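工单：左臂夹爪在蓝箱边缘“误判夹到”，右臂干等
项目：Skumow（双臂 + 小皮带线，合租工作间自建）
状态：还开着，主要问题已经缓解
更新方式：往下追加，旧的不删，错的也留着

先跟轮到值班接着查的朋友打个招呼，辛苦了。我写东西啰嗦，这个毛病改不掉，但这次的问题绕了好几个弯，少写一句可能就要让你重新走一遍，所以还是都写下来吧。赶时间的话看“目前的结论”和“还没做的事”两节，其它的晚上泡杯茶再看也行。

## 现象

Skumow 的流程大家都熟：左臂从蓝色箱子里夹一个泡沫方块，放到皮带左端，皮带走一段停下，右臂再从皮带上拿走。五月中旬开始，左臂时不时会做一个“空放”的动作：人到了皮带上方，张开手指，什么也没掉下来，然后它很满意地回去夹下一个。右臂那边等不到东西，等满超时，整条流程报错停下。

日志里长这样（截了一段，时间戳去掉了日期）：

```
21:14:07 left.plan target=yellow bin_zone=back
21:14:09 left.approach ok
21:14:10 left.close req=255 force=40
21:14:11 left.close obj_detected=TRUE pos=556
21:14:12 left.lift ok
21:14:15 left.release over=belt_left
21:14:16 belt.run ms=2000
21:14:18 right.wait part_at_pick=FALSE
21:14:20 right.wait TIMEOUT
21:14:20 cell.state FAULT_HANDOFF
```

说明一下，pos 是我们自己的驱动换算以后的刻度，不是夹爪原始寄存器里的值，之前有人拿它去翻手册，怎么都对不上，很抱歉，这是我当初偷懒没写注释。完全合拢在这个刻度上要大得多，所以 556 的意思是“手指停在半路，有东西挡着”。驱动就老老实实报了 obj_detected=TRUE。问题是，挡着它的那个东西后来没有跟着上来。

## 最早的怀疑（错的，但请看一眼）

第一反应是皮带。因为报错的是交接，看上去像方块放好了，皮带没送到位。我花了整整一个晚上在皮带上：

- 重新张紧了两端的滚筒，顺手把驱动端的螺栓都拧了一遍
- `belt.run` 的时长从 1,600 改到 2,000 毫秒
- 用酒精布擦了带面
- 给 part_at_pick 的传感器换了一根线

没有一样有用。不过擦完以后皮带确实好看多了，摸着也舒服，我不后悔。时长 2,000 就留着吧，右臂取件的位置比以前居中一点，算是意外收获。

后来是拿手机对着左端录了一段慢动作，才看清楚左臂张开手指的时候里面本来就是空的。早该录的，我却一直盯着另一头。

## 第二个怀疑：相机标定

既然是夹空，那下一个自然就想到标定漂了。地上那些蓝胶带格子当初就是为了干这个用的，让左右两只手都能对着同一张网说话。我把两只手分别开到格子交点上，手动点动下去，看指尖和胶带差多少。

左臂差得不大，右臂也不大。胶带本身倒是有几条贴歪了，还有一些断开的地方，所以我没有拿歪的那几条算数，只挑了看着还端正的交点。如果你要重做这一步，也请这样挑，不然你会花一个小时去“修正”一个其实是胶带造成的偏差，我亲身体验过了。牛皮纸如果踩皱了，交点也会跟着跑，先抚平再量。

标定这条线到这里放下。我没有改任何标定文件，仓库里的还是原来那版。

## 第三个怀疑：力设得太小

群里有朋友提议把夹持力从 40 往上加，理由是方块软，滑掉了。道理很通，我就试了。加力以后方块被捏得更扁，pos 的数字变大了，空放还是照旧出现，频率肉眼看不出差别。而且有一次黄方块被捏得弹出去，滚到工具柜底下，我趴在地上用尺子勾了半天。

力已经改回 40，拜托不要再往上加了，泡沫角已经开始掉渣了。

## 转折：只在靠后的位置出现

这一步花的功夫最多，方法却最土。我让它反复跑，每次出错就在本子上记一笔目标在箱子里靠前还是靠后。记满 17 次故障以后看了一眼，全都是 `bin_zone=back`，一次例外都没有。靠前的方块，无论什么颜色，左臂都夹得稳稳当当。

颜色我也怀疑过，毕竟黄的出错最多。把黄的和紫的换了个位置，出错的就变成紫的了。所以跟颜色没关系，视觉识别那边可以还它一个清白，之前在群里说它坏话的（主要是我）请收回。

接下来我把左臂的速度降到很慢，让它往箱子里靠后的黄方块伸过去，在手指合拢之前按了暂停，走近了仔细看。

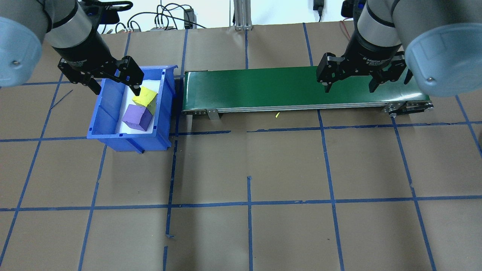 *暂停时的左臂：右侧手指抵着黄方块的上沿，方块歪在靠近箱子后壁的地方，紫方块在它前面。*

看到这里我心里就有数了。规划器以为方块是平躺着的，给出来的抓取点是“正中、竖直向下”，可是方块在后壁那边经常是歪着的，再有另一块挤在前头，留给手指的空隙就更窄。手指本该一边一根落到两侧，实际上有一根先碰到了上沿。这之后再合拢，要么夹住一个角，要么夹住一点点边，传感器一律认为“有东西”，一抬起来角就滑脱了。

为了确认，我又从暂停处单步往下走了几回。有的时候能提起来，有的时候提到半空就掉回箱子里，掉下去那一下因为泡沫轻、箱底又有白色衬垫，几乎没有声音，难怪我坐在电脑前从来没听见过。

## 衬垫也有份

顺便说说那张白衬垫。当初铺它是为了让视觉好分割，蓝箱底配紫方块实在太难认了，铺上以后识别率一下子就上来了，我们都很高兴。可它没有固定，用久了会往后壁那头推，堆出一个缓缓的坡，方块压在坡上就容易歪。我把衬垫抽出来抖平，四角用双面胶粘住，再跑，靠后位置的故障就少了很多，但没有完全消失。

我不建议干脆拿掉衬垫。我试过，紫的立刻就认不出来了，左臂在箱子上方发呆，比空放还让人着急。

## 目前的结论

1. 空放的直接原因是抓取姿态和歪着的方块对不上，手指压到方块上沿，合拢时只夹到边角。
2. `obj_detected` 只说明合拢那一刻手指被挡住了，不能当成“夹稳了”来用。我们的状态机恰恰就是这么用的，这一点要怪状态机，不怪夹爪。
3. 衬垫起皱让方块更容易歪，属于帮凶。
4. 皮带、标定、夹持力都没有问题。

## 已经改了什么

抬起以后加了一次复查。左臂离开箱口，停一下，用同样的力再合一次，看手指位置有没有继续往里走。如果走了，就认为是空的，张开，回去重夹：

```
def lift_and_verify(arm, tol=12):
 p0 = arm.grip_pos()
 arm.lift()
 arm.close(force=40)
 p1 = arm.grip_pos()
 if p1 - p0 > tol:
 arm.open()
 return RETRY
 return HELD
```

tol 那个 12 是我试出来的，泡沫自己会慢慢回弹，设得太小会把好好夹着的也判成空的，设太大又等于没查。换了新方块请重新试一下，新泡沫比旧的硬。

有个细节想提醒你：`arm.open()` 一定要在箱子正上方做，万一手里其实还捏着一点角，也是掉回箱子里。最初的版本我是在去皮带的路上张开的，结果方块掉在了地上，左臂够不着，只能人去捡。

重试最多三次，三次都不行就停下来叫人，提示文字也改了，现在会写“左臂没夹起来”，不再报 FAULT_HANDOFF 害大家去折腾皮带。

右臂的超时没有动。它一直在皮带右半边张着手指等，等得很有耐心，之前几次有人说右臂“卡死”了，请不要给它断电重启，那就是正常的等待姿势。重启以后要重新回零，而它回零的路径会从皮带上方扫过去，那时候手千万别伸在里面。

## 走过的弯路之外，几个杂项

- 左上那一团黑线我这次没敢整理，只顺着摸了一遍接头，没有松的。谁有空想理线，请先拍照再动手，两只手的通讯线外皮长得一模一样，插反了以后左右会互换，那场面挺吓人的。
- 皮带前面的地上有黄色的泡沫小碎渣，扫一下就好，别让它进滚筒。
- 架子上从 Parkulent 淘来的那个电源跟这次故障没有关系。我量过空载和带载，都稳。
- Trolari 的抓取规划插件，有人问是不是升级就能解决。我读了一遍更新说明，里面提到可以传入物体的倾斜角，但要求点云，我们现在只有一路彩色图，升了也用不上。先不升。
- Gajdoš 那套备用指尖（带软垫的）我翻出来比了一下，比现在的厚，伸到后壁那边空隙只会更小。放回抽屉了，标签也贴了。

## 还没做的事

- [ ] 规划时避开后壁：如果前面还有别的方块，先夹前面的。这样后面的旁边就空出来了。逻辑不难，难在现在的目标排序是按识别分数来的，黄色分数高，总是先去夹黄的。
- [ ] 歪的方块先用手指轻轻往前拨一下再夹。我很想试这个，但拨的力度心里没底，怕把箱子一起推走。
- [ ] 箱子在地上是会跑的，目前只靠自重。想在纸上给它贴个定位框，或者弄两个小挡块。
- [ ] 把衬垫换成硬一点的白板，裁成箱底大小。手头没有合适的料，如果你家里有，请带来，我先谢谢了。
- [ ] 给驱动里的 pos 补注释。这条是我的，别抢。

## 追加，晚上十点半

加了复查以后连着跑到现在，右臂还没有超时过。复查触发过几回，每回都是第一次重夹就成了，看日志的时候会看到 RETRY，不用紧张，那是好事。

节拍慢了一点，每个方块多停那一下，看着不如以前利索，我个人完全可以接受。要是你嫌慢，可以只在 `bin_zone=back` 的时候做复查，开关在配置里，名字叫 `verify_back_only`，默认关着，我还没认真测过打开的情况。

## 再追加

临走前碰到一次三连败，停机叫人了。过去一看，两个方块在后壁那里互相顶着，哪个都没有平躺，手指两边都下不去。我把它们拨开以后继续跑就没事了。这种情况复查救不了，还得靠上面第一条的排序，所以工单先不关。

接手的朋友如果要改排序，代码在 `planner/pick_order.py`，改之前先拉个分支，左臂速度请先降到慢速档再试，急停放在手边。灯我关了，空压机的总阀也关了，皮带的电源开关还开着，因为控制盒断电以后会忘掉那个 2,000，要手动再填一遍。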